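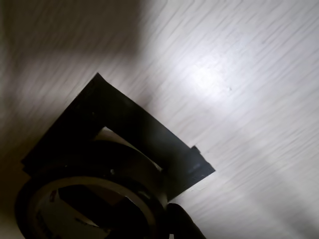
Wrist camera view, tape roll and black square on the bench

Wrist camera or overhead camera for a first gripper setup?
Posted by Rocío Godoy, November 1, 2025

Hello everyone, and thank you in advance to anyone who reads all of this, I know I go on a bit. I help run a small workshop in Tillham and we are trying to settle on a camera and gripper combination before we spend any more money. So far we have been borrowing time on two arms, one with the Tudel two-finger gripper and one with an older Mabuza that has wider pads and a slower close. I like them both for different reasons, which is part of my trouble.

The job is very plain. Pick up a roll of tape from the bench, put it on a peg, then pick up a square black frame and lay it on a tray. The still at the top is from the Tudel arm, with the tape sitting partly over the frame, the way things tend to end up on a bench in real life. You can see the tip of the finger at the bottom next to the roll, and there is a big patch of glare on the wood over toward the right.

My trouble is that the roll runs out of the picture on the near side. By the time the gripper is close enough to do anything, I'm steering by the top arc of the tape and guessing at the rest. I did 100 tries with the wrist camera alone and it managed a clean pick on more than half, but the misses were nearly all the same miss - one finger comes down on top of the rim instead of beside it. The Mabuza does this less often, but it knocks the frame out of place while it's at it.

So, would you move the wrist camera, add an overhead one, or change the fingers? We can afford one of those before December and probably not two. Also, does the glare matter as much as I think it does? The grain comes out as little smeared dashes and I wonder if that is confusing things too.

Lwazi Radebe

Hi Rocío, and welcome! I went through very much this same decision with a sorting bench, so please forgive the length.

I would start with the camera you already have. Looking at your still, the whole upper half and the right side are open bench, and everything you care about is squeezed down in the lower left. That is a lot of picture spent on wood. If your bracket lets you tilt the camera back toward the fingers, even by 5 degrees, do that and look again. It costs you nothing but an afternoon and a fresh calibration (do the calibration, please, I skipped mine once and lost a whole day wondering why every pick landed to one side).

On the fingers, I'd stay with the Tudel for this. Wide pads are lovely on boxes, but for a roll lying on top of something flat you want to get down beside it without pushing what's underneath. Have you thought about picking the roll by its wall, one finger in the hole and one outside? You need much less opening that way, and the arc you can see is exactly the part you'd be grabbing. Approach it from the far side so the wall is in view the whole way down.

As for the glare, yes, I'd fix it, but cheaply. Turn the lamp so it bounces off the wall, or put a matte mat down. I also lock the exposure by hand. With a bright patch and a shadow in the same picture, an automatic setting will wander every time the arm moves, and the black frame suffers for it first.

Johannes Ntuli

overhead camera. had the same thing, added one, done.

Anisa Sumampouw

I agree with most of what Lwazi wrote, though I'll put in a kind word for the overhead camera too, as we have both on our arm at Tratstead. The overhead one finds the roll and the wrist one handles the last little stretch. What I would not do is go overhead only, as the arm's own hand blocks the view just when you need it. We ran 107 picks that way last winter and I was tearing my hair out by the end!

One thing about your test, if you don't mind. Tape on top of the frame is a harder pick than tape by itself, so I'd run those as separate batches and write down which is which. When we compared our grippers we mixed everything together and the slower one looked worse than it was, simply from getting more of the awkward layouts. We ended up going back over it with 3 fixed layouts marked on the bench in pencil, same lamp and same starting pose for both grippers, and the results made far more sense.

For the smeared grain, check whether you're saving stills while the arm is moving. Blur like that can come from motion or from focus. Stop the arm for a second, save another one from the same spot and put the two side by side. If the grain is still soft with the arm parked, look at the focus ring.

Rocío Godoy

Thank you all so much! I've asked Nobuhle Mathebula, who looks after our brackets, if she can loosen the wrist mount for me on the Tudel arm. We'll try the tilt and the mat first, and then I'd love to have a go at the one-finger-in-the-hole pick. Anisa, the arm was probably still moving, I never thought to stop it. I'll come back and post the numbers once I have both batches done.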